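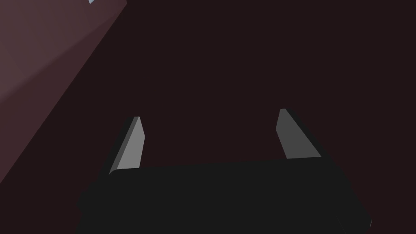 Gegenstand dieses Eintrags ist die Abnahme der Visualisierungswand im Vorführraum Ovetberg und der zugehörigen Verteilung der Bildausgabe auf die Rechenknoten. Die Inbetriebnahme wurde nach dem Leitfaden der Arbeitsgruppe Darstellungssysteme durchgeführt. Die Messung erfolgte zusätzlich mit dem Kolorimeter der Abteilung, die Sichtprüfung ersetzt sie nicht.

Laborbuch Visualisierung, August 2018
Bearbeitung: Senad Karagiannis
Anlage: Projektionswand Ovetberg, Verteilsoftware Hostura

Ausgangslage

Die Wand wird von 5 Projektoren bespielt, jeder Projektor ist einem eigenen Knoten zugeordnet. Die bisherige Konfiguration stammt noch aus der Zeit vor dem Umzug und war nur teilweise dokumentiert. Insbesondere fehlten Angaben zur Reihenfolge der Überblendzonen sowie zur Zuordnung der Netzwerkanschlüsse. Beides wurde neu aufgenommen und in der Anlagenakte hinterlegt.

Der Steuerrechner (intern: Siden) verteilt die Szenenbeschreibung, die Knoten rendern lokal. Eine Übertragung fertiger Bilder findet im Regelbetrieb nicht statt. Sie ist nur für die Wiedergabe aufgezeichneter Filme vorgesehen und wurde hier nicht geprüft.

Bildsynchronisation

Bei schnellen Kameraschwenks zeigte sich an der Überblendzone zwischen dem zweiten und dem dritten Projektor ein Versatz. Das Signal am Synchronisationseingang des dritten Knotens lag an, wurde von der Grafikkarte jedoch nicht als Referenz übernommen. Nach dem Neustart des Dienstes trat der Zustand erneut auf. Ursache war die Startreihenfolge: Der Darstellungsdienst wurde geladen, bevor der Treiber die externe Taktquelle gemeldet hatte. Im Startskript wurde eine Wartezeit von 20 Sekunden eingetragen. Dies ist als vorläufige Maßnahme zu betrachten. Eine Abfrage des Taktstatus vor dem Start des Dienstes ist vorzuziehen und bei Hostura als Änderungswunsch einzureichen.

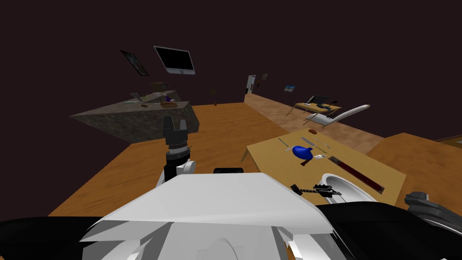 Zuletzt geändert im Laborbuch: Revision 8, S. Karagiannis

Geometrie und Überblendung

Die Verzerrungskorrektur wurde mit dem Gittermuster neu eingemessen. An den beiden äußeren Projektoren war eine Nachjustierung der Halterung erforderlich, ein Ausgleich allein über die Software hätte zu viel Auflösung gekostet. Die Halterungen der Firma Živković lassen sich nur bei abgenommener Blende erreichen; das benötigte Werkzeug liegt jetzt im Technikschrank, unteres Fach.

Die Überblendzonen sind bei hellen Inhalten unauffällig. Bei dunklen Inhalten bleibt eine leichte Aufhellung sichtbar, bedingt durch das Restlicht der sich überlagernden Projektoren. Der Schwarzwertausgleich wurde so weit angehoben, dass der Übergang aus der ersten Sitzreihe nicht mehr stört. Aus kurzem Abstand ist er weiterhin erkennbar. Dem Nutzerkreis ist dies vor Vorführungen mit überwiegend dunklem Material mitzuteilen.

Stereobetrieb

Der Stereobetrieb wurde nur kurz geprüft. Die Zuordnung von linkem und rechtem Auge ist an allen Projektoren korrekt. Der Sender für die Shutterbrillen wird auf der Türseite nicht zuverlässig empfangen; ein zweiter Sender ist vorhanden, aber noch nicht verkabelt. Bis dahin gilt der Stereobetrieb als nicht abgenommen. 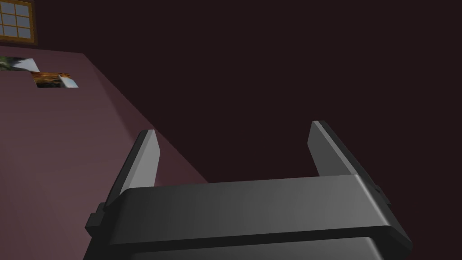
Abb. 3: Greifer von schräg oben, gerenderte Ansicht.

Offene Punkte

Taktabfrage im Startskript statt fester Wartezeit (Karagiannis, in Abstimmung mit Hostura).
Zweiten Brillensender anschließen, danach Stereobetrieb vollständig prüfen.
Lüftergeräusch am vierten Knoten beobachten. Die Temperaturen liegen innerhalb der Vorgaben, das Geräusch tritt nur unter Last auf.
Sicherung der Konfiguration auf Siden in den nächtlichen Lauf aufnehmen. Derzeit erfolgt sie von Hand.
Für die Vorführrechner fehlt weiterhin ein Benutzerkonto ohne Verwaltungsrechte.

Anmerkung zur Lizenzierung: Die Lizenz der Verteilsoftware ist an die Netzwerkadresse des Steuerrechners gebunden. Bei einem Austausch der Netzwerkkarte ist vorab eine Umschreibung zu beantragen. Der Vorgang ist in der Anlagenakte unter „Hostura, Schriftverkehr“ abgelegt.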